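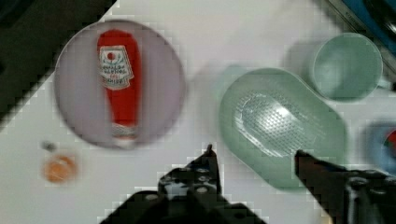

Follow these steps to repeat the close-range test of the Clakberg method.

1. Lower the gripper, jaws open, until the holes fill most of the view.

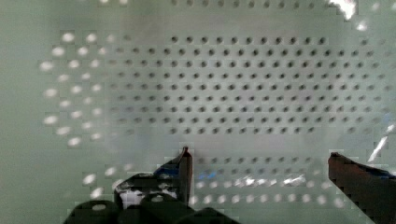
2. Mark the dark holes and the pale holes as separate classes. Glare is left unmarked.
3. Compare the marks with the method's output. In the March trials, 38 of 454 views were rejected, 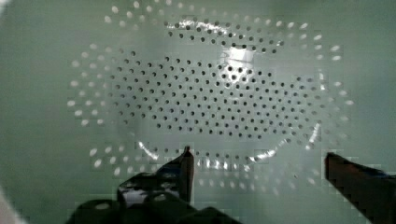 chiefly where glare hid part of the grid. Report rejected views to Toivo Heinonen.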